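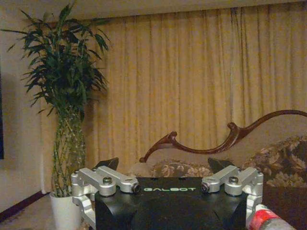 ## Braver home tidying service - two months in

We took the Braver plan from Hokance in February. You get a robot with a two-fingered gripper, and Celina Krawczyk from their Sturkulholm office sets it up and calls in if it needs attention.

Ours mostly does the living room. Cushions go back on the sofa well enough, though it is slow and sometimes leaves one face down. The fingers have black tips on metal linkages and haven't marked the fabric so far. I was more worried about the carved wood along the sofa back - no scratches yet.

**Good:** quiet, careful near the bamboo plant, easy to stop.

**Less good:** poor in the evening with only the lamps on. The deposit is 200, and the app logs you out constantly.

I tried the Osei service before this. It was cheaper but dropped far more.

Four out of five. I'll keep it until summer and see.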